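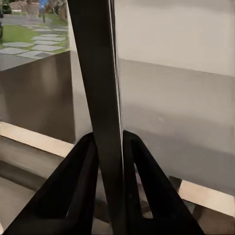

Wrist view in the simulator, with the black bar between the two fingers.

I've been putting off writing about the Onus result, mostly because people I like are excited about it. The claim is that a grasping policy trained only on rendered kitchens and gardens carries over to real arms with hardly any loss. They trained on 3,892 simulated episodes and then ran 200 trials on hardware. Fine. I spent the weekend with the release and I'm not sold.

My first gripe is the backgrounds. There's a lawn with stepping stones back there, even a person in a blue top, and the paper treats this sort of variety as the reason the method works. Maybe! But the comparison with plain backgrounds was run on 4 objects, all of them long and thin. A bar that runs straight down between the fingers is about as kind a shape as you could pick.

Then there's the scoring. A grasp counts if the object stays put for 11 seconds. Tsion Habte asked on the Flonmont list what happens when the arm moves during that time, and the reply was that it doesn't.

I also couldn't find how the friction values were chosen. Sisay, the older baseline, at least prints its own in a table at the back.

I'll rerun it with mugs and something floppy when I get time on the machine, probably with the backgrounds switched off first.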